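**Lerkis opens Hevesik, a library of household chores demonstrated by hand, beginning with the shirt**

PALURDALE, May - Lerkis, the small robotics firm that has spent the better part of its life trying to get machines to do the laundry, today releases the first part of Hevesik, a collection of household tasks shown to robots by people holding grippers. It contains 747 demonstrations. All of them involve cloth, and most of them involve a shirt.

The company is aware that shirts have been folded before. What it offers is a large number of careful recordings of people folding them with two hand-held grippers, one for each hand, each carrying its own camera. The person does the chore. The cameras take in what the fingers are up to, the movement of each gripper is worked out afterwards, and a robot arm with the same fingers is trained to do likewise. At no point does anyone have to steer an arm from across the room with a joystick, which Lerkis did for its first year and remembers without affection.

"You can teach somebody to use the grippers before the kettle boils," said Leonie Wallner, who leads the Hevesik project. "Teaching them to use them on a shirt takes until lunch. Shirts are awkward. A mug stays the same shape when you pick it up, and I have come to respect that in a mug."

The release covers flattening, folding, turning over and what the accompanying notes call "recovery", meaning the part where the garment has ended up in a heap and has to be talked out of it. Recovery makes up 458 of the recordings. Lerkis had planned on far fewer, but found that its early robots folded a tidy shirt rather well and were helpless in front of an untidy one, a trait they shared with several of the staff.

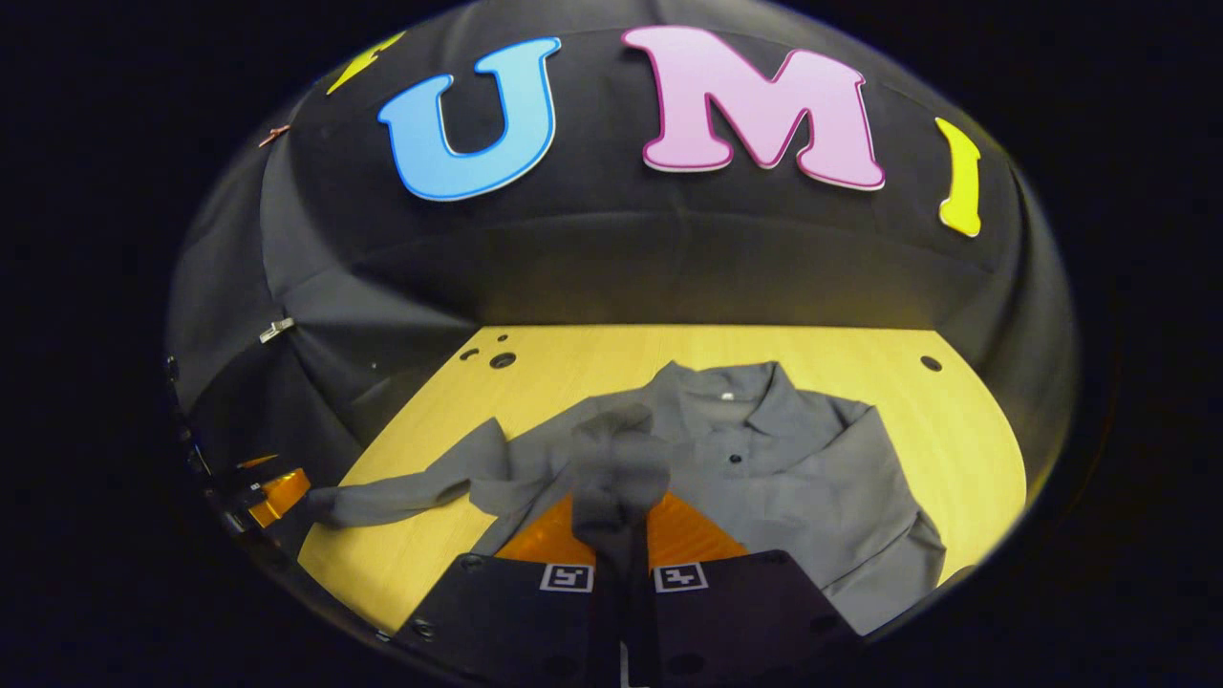
*Grey shirt, collar to the back, with the cloth gathered up between the gripper's fingers. The square markers are on the finger plates.*

Each person recording for Hevesik works at a table and is asked to carry on at a natural pace. Early sessions were slowed down in the belief that a robot would find this easier to follow. The robots duly learned to be slow. The instructions now say "fold it as if you would like to go home", and the results have been livelier.

Mistakes are kept, provided they are put right. If a sleeve slips out of the fingers and is picked up again, the recording stays in. If the person gives up and throws the shirt over a chair, it goes into a separate folder, which is not part of the release but is popular within the company.

**Two hands, and when to use them**

Much of the work this year went into the question of the second hand. People folding laundry use both hands without giving it any thought: one holds while the other pulls, then they swap, then one of them scratches a nose. Remote control made this difficult. Operators driving two arms tended to move one, look at it, and then move the other, and robots trained on that material behaved like a person reading the manual aloud.

With a gripper in each hand the pauses mostly went away. Hevesik keeps both camera views for every recording and lines them up in time, so that anyone training on it can see what one hand was doing while the other was busy. Waiting counts as doing something. "The hand that waits is usually in the right place for the next move," said Lino Marras, who looks after the recordings and has watched every one of them. "That took me a few hundred shirts to notice. I should like it written down somewhere, so thank you."

Marras also wrote the labelling guide, a document of some force. It sets out when a grasp begins, when it ends, and what to do about cloth that has been pinched in two layers when one was wanted. The two-layer pinch has its own label, because it is the commonest way for a fold to go wrong and because he was tired of arguing about it.
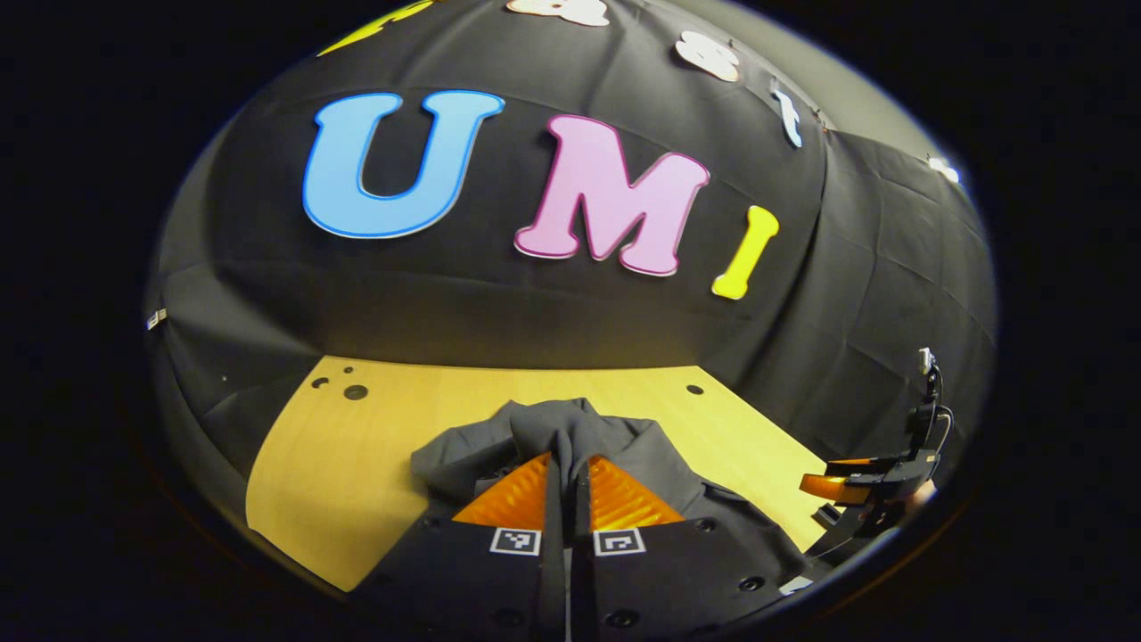 The guide is included in full with the release, along with the calibration files and a plain account of what the collection does not cover. There are no fitted sheets. There is nothing with a zip. Socks were attempted and have been put off to a later part, after a disagreement over whether a rolled pair counts as one object or two. Lerkis would rather say so now than have people search for them.

**Mets, and what comes next**

Alongside the recordings, the company is releasing Mets, the small program it uses to check a session before the person who made it has left the table. Mets looks for lost tracking, a covered lens or a recording that stops before the fold does, and says so in one line of text. Earlier versions said so with a sound. The sound has been removed.

Mets runs on an ordinary laptop and will work with recordings made elsewhere, so long as they follow the same file layout. Lerkis hopes that other groups will add their own chores to Hevesik and will look at anything sent in, with a stated preference for dull ones. Backflips, the company feels, are well catered for.

The next part of the collection will deal with towels and tea towels. Wallner expects it to go more quickly.

"A towel is a rectangle," she said. "We're all looking forward to it very much."

**Getting hold of it**

Hevesik and Mets are free for research and teaching. Firms wishing to use the recordings in a product are asked to write to the Lerkis office in Palurdale first. Visits to see a session can be arranged in the mornings. Visitors may have a go with the grippers and are welcome to bring a shirt, which will be returned to them in whatever state they manage to leave it.

**About Lerkis**

Lerkis is based in Palurdale and makes tools and training material for robots that handle soft things. It does not at present sell a robot that does the laundry, and would be grateful if people stopped ringing to ask.

**Press contact:** Leonie Wallner, Lerkis, Palurdale

ENDS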